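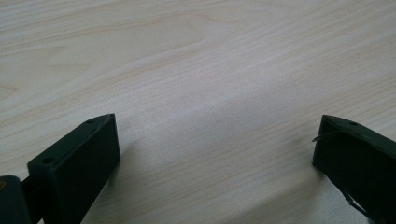

A furniture standard is a small thing to build a trade agreement on, but that is where the people at Latport decided to begin. Their office helps small workshops sell across borders, and for three years the same complaint came in from the members: a table that passed the tests in one country had to be tested again in the next, with other weights and other forms. The product itself was never in question. A pale wooden top with a fine, slanting grain is the same top on both sides of a border, and the light falls on it in the same way. The papers that travel with it are what change.

Lizelle Ntuli has worked on this problem longer than most. She came to Latport from a testing laboratory, where she spent her days pressing weights onto table edges and writing down the result. "I would finish a report on Wednesday and see it refused the next week," she says. "The numbers were good. The reader simply did not know our method."

The cost of this is easy to feel in a small company. Todier, a workshop with 9 employees, makes dining tables and sells them in 3 countries. Last year it paid 2146 dollars for the repeated tests of one single model. For a big factory this is a little money. For Todier it was the reason to keep a second model at home.

The plan that is now being discussed has a modest size. The laboratories would keep their own methods, but they would agree to accept each other's reports for stability, strength and surface wear. A shared form of 8 pages would replace the national ones. Arnardóttir, a laboratory that took part in the first trial, has already sent its comments, and they are mostly about humidity. Wood moves when the air changes, and a result from a dry room can be hard to compare with one from the coast.

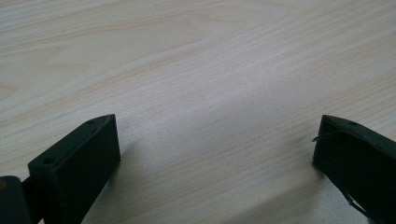

What the workshops want

In the meetings, the makers asked for less than the officials expected. They wanted a clear list of fees, and an answer within a fixed time - even if the answer was no. Several of them also asked for the form in their own language, and this point is still open.

Wutix, which sells flat-packed desks, asked for one more thing. It would like a change of glue or finish to be reported without a complete new test. Ntuli understands the wish but she is careful with it, as a new finish can change how a surface takes scratches and hot cups. The next draft will come in August, and the laboratories will then have the right to send it back once.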